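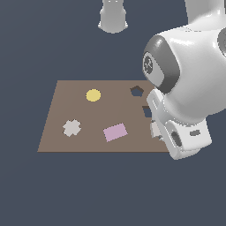 Brirkalis Shape Board, simulated task pack

The Shape Board is a simulated sorting task for a single robot arm with a two-finger hand. The pack contains a flat board with shaped recesses, a set of loose pieces to fit them, and a scoring script. Among the pieces are a yellow disc, a gray cross and a pink rectangle. Colors can be changed in the settings file.

People buy it to answer a plain question: is this arm, with this control software, ready for small put-away work? Think of cutlery into a tray, sockets into a tool drawer, lids onto the right containers.

What it tests

Putting a part where it belongs sounds easy and takes a person very little thought. An arm has to find the piece, pick it up without knocking the one beside it, turn it to match the opening and let go at the right height. A disc can go in at any angle. A cross has to be lined up, and a pentagon gives less room for error than most first-time users expect.

Each run starts with the pieces in new positions. You can fix the layout if you want to repeat a run exactly, which helps when you are chasing one bad grasp.

Can machines do these chores yet?

Partly. On a shop floor, with known parts, good lighting and a fixture to hold the tray, arms have been placing parts for a long time. At home the drawer is half open, the spoons are stacked and somebody has left a rubber band in the knife slot. We don't sell the Shape Board as proof that a machine can handle that. A good score means the arm can handle rigid, flat pieces on a clear surface. It says nothing about cloth, wet dishes or anything that bends.

Peninah Sang, who maintains the pack, suggests running it before any hardware trial and again after every change to the grasping code. A controller that fails on the cross in simulation is not worth an afternoon on the real bench.

In the pack

Board model and piece models
Task script with 30 starting layouts
Scoring script — placed, dropped, wrong recess, out of time
Setup guide, 13 pages
Drawings for cutting your own physical board

Editions

Bratance: one seat, standard layouts, email support.
Zikthorpe: up to 10 seats, layout editor, and the tilted-board option.

Both editions use the same scoring, so results can be compared between them. Existing Bratance users can move up by paying the difference.

Before you order

You will need your own simulator license and an arm model. The scripts expect a parallel gripper. Suction cups are not supported in this release, though the February update adds a setting for wider fingers. Questions about other arms should go to Marichka Hordiienko on the support desk, with the arm's model name and the simulator version you run.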